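22 de junio de 2023

Llevo toda la tarde con la cabeza en la fruta de juguete, quién me iba a decir a mí que a estas alturas estaría ordenando mandarinas de mentira. El papel de flores rojas sobre lila me sigue encantando, y eso que en Flerkthorpe me lo querían cambiar por uno liso (¡ni hablar!). Me costó 210 el rollo grande y lo volvería a pagar.

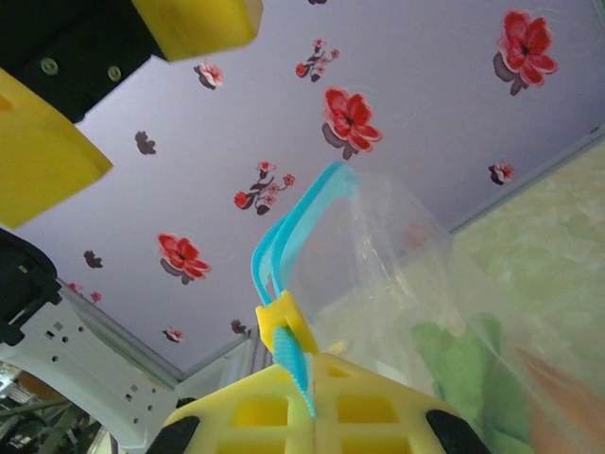 Luego me puse con las bolsas. Compré un paquete de 16 en la tienda de Sandu, de las transparentes, y las pinzas azules aparte. Me gustan porque se ve lo de dentro sin abrirlas, aunque hacen un ruido que me pone de los nervios – mañana pruebo otras más blandas.

Al final quiero dejar la fruta embolsada y las verduras sueltas en la cesta verde, que para eso es tan mona. 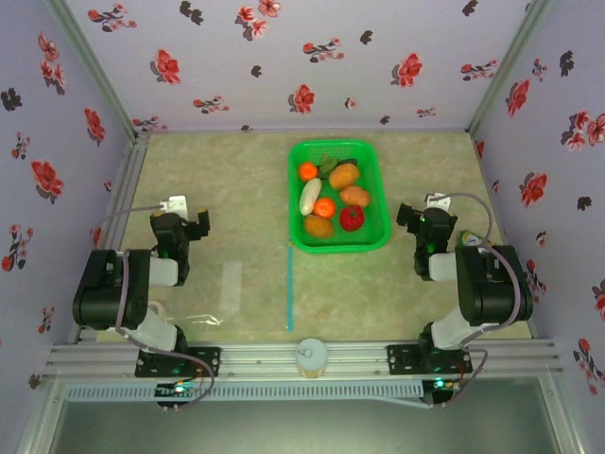
La cesta verde con sus patatas, sus mandarinas y el tomate (o algo parecido).

Y qué ganas de merendar me entraron, por cierto. Manzana con naranja, que es lo que ponía mi abuela en Brunico los veranos, en un plato hondo y con azúcar por encima. 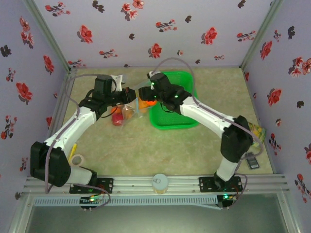 Mañana, más. Tengo que comprar cinta, apuntar lo que gasté y contestar a los de Bostbridge, que llevan 2 semanas esperando. Me voy a la cama, que se me cierran los ojos.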